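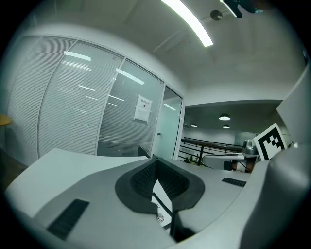

gwionp
Has anyone bought the "lifetime" place cards from Broleck? They want 96 dollars for a set of 70, and the pitch is that heavy stock stands up by itself with no holder. I don't buy it. Any card stands if you wedge it into something, like the plain white one in my picture, on edge in a black recess. On an open table with a ceiling fan going, I have my doubts. It's for my sister's wedding in Prurnbridge in March and I'd like to not waste her money.

yeshi_m
We used them for a dinner. They stood up fine. Fan was on low, windows shut.

tgough
Stood up fine for how long, though? Every card stands up at 5 pm. Check again after the soup.

yeshi_m
Till we cleared the plates. Not sure what else you want from a piece of paper.

Eifion G.
"Lifetime" is the part that bugs me. You write a name on it. Unless you invite the same people to everything, that's one use. Fold regular cardstock in half and you have a tent that won't tip – same look, a few dollars.

gwionp
She hates the folded ones. Says they look like a sales meeting.

osian_prosser
Asum sells slotted wood blocks, 2 sizes. Get the small ones. The big ones hide the bottom of the name.

tgough
And then you're storing 70 wood blocks in a closet until you die. Hard pass.

osian_prosser
Or you sell them on. I got most of my money back.

Eifion G.
Most, according to you. Gwion, ask Broleck for one sample before you order. If they won't mail a single card I wouldn't give them 96 dollars.

gwionp
Emailed them this morning. No answer yet – will post if one shows up.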